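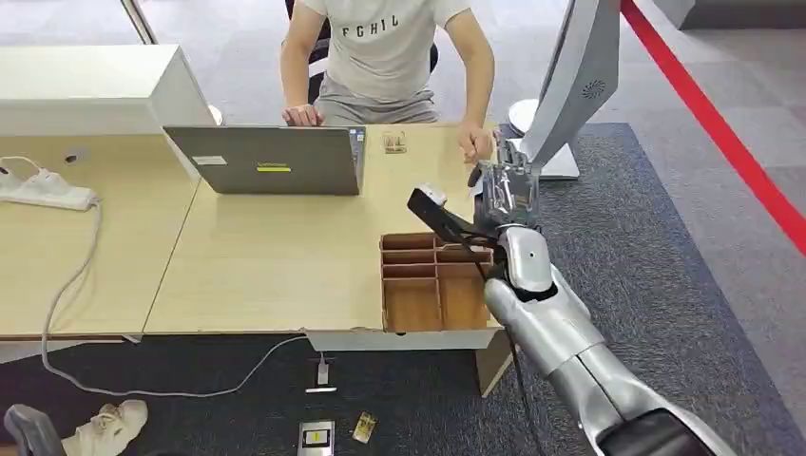 Page 2

Minutes of the open day meeting, Staster robotics room, September

1. Previous minutes
Agreed with one correction: the Kuzmenko loan runs to the end of term.

2. Visit to the robotics room
Members were shown the humanoid arm at the desk, with the wooden compartment box beside it for the sorting task. Drurnar staff explained that the operator stays seated behind the desk with the laptop throughout. Visitors are to keep behind the red line on the carpet. It was asked whether the desk could be moved nearer the door. Drurnar would prefer not to.

3. Numbers
The hall can take 100 visitors over the day. Groups of 10 were agreed, first group at 10 am. School parties to book through Masel.

4. Close viewing

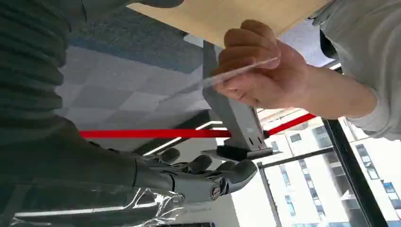 Photo: Drurnar

Members also stood close to the robot hand and looked at the jointed fingers. Staff will work within reach of it on the day; visitors will not. A second red strap was requested for the window side. Drurnar to supply.

5. Costs
Masel's quote for transport and insurance is £1125. Approved. The Staster share is to be settled before the event.

6. Any other business
Signs for the lift are still outstanding. Parking as last year.

Meeting closed at 4.40 pm.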